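How to Clean and Store a Removable Night Guard

Issued by the Patient Education Office, Plandby Dental Centers
Reviewed each November

A night guard protects the teeth from grinding and clenching during sleep. It spends several hours a day in the mouth and collects the same plaque and minerals that build up on teeth. A guard that is not cleaned daily will turn cloudy, develop an odor, and may irritate the gums. The instructions on this page apply to hard, soft, and dual-layer guards made at any Plandby location. Patients who wear a retainer or a sleep apnea appliance should follow the sheet supplied with that item.

Before You Begin

You will need the following:

A soft-bristled toothbrush kept only for the guard
Mild, unscented liquid dish soap
A clean drinking glass
A ventilated storage case
Non-abrasive cleaning tablets labeled for oral appliances

Do not use regular toothpaste. Many toothpastes contain polishing particles that leave fine scratches in the plastic, and bacteria settle in the scratches. Do not use bleach, rubbing alcohol, or colored mouthwash.

Daily Cleaning

Step 1. Rinse the guard under cool running water as soon as you take it out. Saliva that dries on the surface is much harder to remove later in the day.

Step 2. Place a folded towel in the sink. Hard guards can crack if they are dropped on porcelain.

Step 3. Put one drop of dish soap on the wet brush. Brush the inside surface first, working along the biting area from one end to the other. Then brush the outside. Spend 45 seconds on each surface.

Step 4. Rinse until no soap can be felt or tasted.

Step 5. Shake off the excess water and set the guard on a clean, dry surface for 30 minutes. Do not use a hair dryer, a radiator, or direct sunlight to speed drying.

Step 6. Place the dry guard in its case and close the lid.

Brush and floss your teeth before you put the guard back in at night. Food left between the teeth is held there by the guard until morning.

Weekly Soaking

Choose one day and keep to it. Our Moline office suggests Friday evening to its patients, well ahead of bedtime.

Fill the glass with enough lukewarm water to cover the guard. Hot water will warp it, and a warped guard cannot be reshaped at home. Add one tablet and leave the guard in the solution for the time printed on the package. Remove it, brush it lightly, and rinse it thoroughly. Discard the solution. Never leave a guard soaking overnight in tablet solution.

If white deposits remain after soaking, do not scrape them with a fingernail or a metal tool. Bring the guard to your next visit, where it can be cleaned in an ultrasonic bath at no charge.

Caring for the Case

Wash the case with dish soap and warm water every second day and let it air dry with the lid open. Replace the case if the hinge breaks or the vents become blocked. Plistico cases, supplied with guards made in our own laboratory, may also be washed on the top rack of a dishwasher. The guard itself must never go in a dishwasher.

Keep the case away from pets. Dogs are attracted to the scent of saliva and can destroy a guard within minutes.
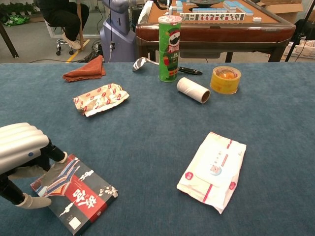 Can I store my night guard in water instead of a dry case?
Dry storage is recommended for every type of guard we make. If your dentist has told you to keep a particular guard moist, use fresh cool water and change it each day.

When to Contact the Office

Contact the office if you notice any of the following:

A crack, hole, or rough edge
A guard that feels loose or no longer seats fully
Jaw pain in the morning that lasts longer than one week
Sore or bleeding gums where the guard rests
An odor that remains after a weekly soak

Stop wearing a cracked guard at once. Do not repair it with household glue.

Replacement

The fee for a replacement guard made from a scan already on file is $400. A new scan is required if you have had a crown, filling, or extraction since the last one was taken. Bring the guard to every checkup so that its fit can be examined.

Questions about appliance care may be directed to Desta Abdella, Patient Education Coordinator, at the Moline office. Questions about laboratory orders should be addressed to Hakim Subramaniam, Appliance Laboratory, Suite 33, Tsegaye Building.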